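Section 4: Sealing a stone countertop with Tirken Stone Sealer

Read this section through before opening the bottle. The procedure applies to marble, limestone and travertine counters. It does not apply to engineered quartz, which needs no sealer.

What you need

Tirken Stone Sealer, two lint-free cloths, a foam applicator, a pH-neutral stone cleaner, painter's tape and nitrile gloves. The 300 ml bottle is enough for one coat on a typical kitchen counter. Larger kitchens will need a second bottle.

4.1 Test the stone

1. Put a teaspoon of clean water on a part of the counter that gets daily use.
2. Leave it for 10 minutes and wipe it off.
3. Look at the spot. If the stone has darkened, it is ready for a new coat. If the color has not changed, wait and test again in November or at your next seasonal cleaning.

Note: Test near the sink and near the stove separately. Wear is rarely even.

4.2 Prepare the surface

1. Clear the part of the counter you plan to seal.
2. Wash with stone cleaner and rinse twice with plain water.
3. Let the stone dry overnight. Sealer applied to damp stone can leave a white haze.
4. Tape off any wood trim, painted wall or metal sink rim that touches the stone.

Caution: Do not use vinegar, lemon juice or bathroom cleaner at any stage. Acids etch marble, and sealer will not hide the marks.

4.3 Apply the sealer

1. Open a window. Keep the room below 80 °F while you work.
2. Shake the bottle and pour a small amount onto the applicator.
3. Spread a thin, even film, working in sections no wider than your arm can reach.
4. Leave the film for five minutes. Do not let it dry on the surface.
5. Wipe off everything that has not soaked in, then buff with the second cloth.
6. Wait one hour before a second coat, if the test spot in 4.1 darkened quickly.

Caution: Lay used cloths flat outdoors to dry before throwing them away.

4.4 Curing and daily care

Keep water off the counter for 24 hours. Small appliances can go back after that – lift them into place, and do not slide them. Wipe up wine, coffee and oil as soon as you see them. Order replacement applicators under part number 1609.

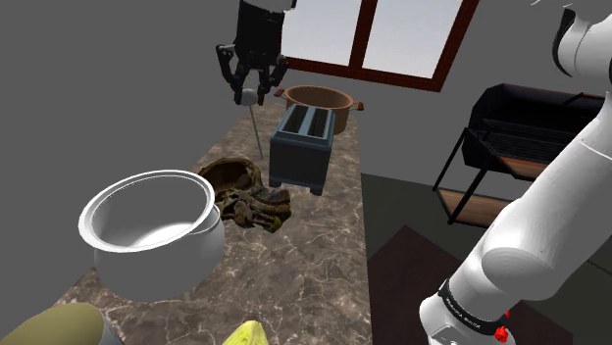 Brown marble with white veins

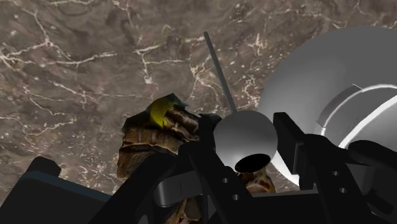 How often should I reseal a marble counter?

Once a year suits most kitchens. Repeat the water test in 4.1 if you are unsure, and reseal sooner if the stone by the sink darkens.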